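Workshop notebook: big table, June

Last updated: June, 16.20
Print this page | E-mail this page

Cleared the big brown table after lunch and went over the top properly. The middle has gone dull and there are darker smudges there which have been building up since we moved the table from the Plarnthorpe unit. Started with warm water and a drop of washing-up liquid on a cotton cloth, wrung out hard. That got the dust and the tape gum off at the near side but did very little for the marks.

Second go was the Brivetti surface cleaner, diluted, left for 2 minutes and wiped with the grain of the scuffs. Some improvement on a patch by the front edge. Middle much as before. I don't want to use it neat until somebody has checked the sheet, as the finish is matt and I think it would come up shiny in spots.
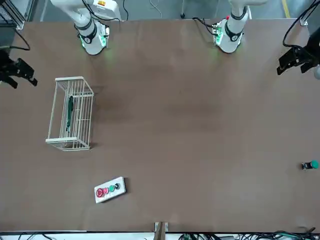
The strip along the far edge is a shade lighter than the rest. My guess is that the old rack sat over it at Plarnthorpe and kept the light and the elbows off. Not worth trying to match. If we do end up refinishing, it would all have to go back to the same colour anyway.

Tried fine paper on the offcut in the drawer, 400 first and then a grey pad. 400 leaves a haze you can feel with a fingernail. The pad alone was better. Do not use either on the table itself yet.

Asked Jarkau for a price on a new top, same size, same brown. They quoted 980 fitted, or a bit less if we collect and do the edges ourselves. Adebisi can do a rubber mat cut to size but only in black or green, and I would rather keep a brown surface to work on. Mat sample is on the shelf by the sink if anyone wants to look.

For now:
- damp cloth at the end of the day, no scourers
- no tape straight on the top, use the low-tack roll
- mugs stay on the side bench
- tools down on a cloth, including small ones

Floor behind swept as far as I could reach. Still needs a mop.

To do: find the data sheet for the cleaner, ring Jarkau about lead time, get more cotton cloths (down to the last few).

Recent entries
Side bench drawers relabelled
Jarkau delivery, shelf brackets short
Mat samples from Adebisi
Sink trap, again
Moving list, Plarnthorpe unit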